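Search this site Search Recipes Cleaning Laundry Shed

Wiping down the laptop and desk (my lazy ten-minute version)

56 shares 7 comments
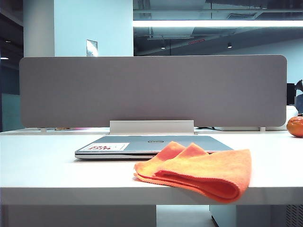
I put off cleaning my computer for months at a time and then the sun comes in at four in the afternoon and I can see every fingerprint I've ever made. So I've finally got a routine that's quick enough that I'll do it, and a few of you asked for it after the January post on window tracks (which has had 1,337 views, who knew window tracks were so popular!).

First thing, shut the laptop down properly. I don't mean sleep, I mean off, with the charger pulled out. I used to wipe mine while it was still on and once sent my boss at Galanis an email that just said "ggggggggg;;". Give it a few minutes to cool if you've been on it all day.

Then the lid. A dry microfibre cloth does most of the job, so start with that and see how you go. Fold it in half and in half again and you've got plenty of clean faces to turn to as each one gets grubby. If there are still greasy smudges, dampen one corner with plain water, wring it out hard and go over it again in straight lines, then dry it off with another fold. Spray goes on the cloth and never on the computer, please.

For the screen I keep a separate cloth, always dry to begin with. Keys get a soft paintbrush (a cheap one from the Itthorpe op shop, never been near paint) and then a cotton bud with a tiny bit of 70 per cent isopropyl for the shiny ones. Check your manual first if your laptop has any sort of special coating.

Stickers! If you love them, wipe from the middle of the sticker outwards so you don't lift the edges. If you want one gone, warm it with a hair dryer on low, with the computer off, and peel slowly from one corner. Any goo left behind will roll off under your thumb if you're patient. I've seen people go at it with a knife and I can't watch.

White desks show everything, coffee rings especially. A drop of dishwashing liquid in a bowl of warm water does mine, and I run the cloth along the front edge as well, where your wrists sit, because that bit goes grey so gradually you stop noticing. A paste of bicarb and water will shift pen, but go gently and try it somewhere out of sight.

If you've got one of those fabric-type divider panels at the back of the desk, vacuum it with the brush head, top to bottom. They hold a shocking amount of dust, and so do the brackets and the little gap behind. Do the panel before the desk or you'll be wiping twice, ask me how I know.

Wash your microfibre cloths by themselves, no fabric softener, and hang them on the line. Mine are nearly six years old and still going.

Comments (3)

Fergus Gillies
Does the bicarb trick work on biro? My youngest has decorated the whole corner of ours.

robyn_m
Softener was my problem all along! Couldn't work out why my cloths just pushed the dust about.

Deb in Merkon
I do the keys with a makeup brush, same idea. Fergus, try a dab of metho on a cotton bud, but patch test it first.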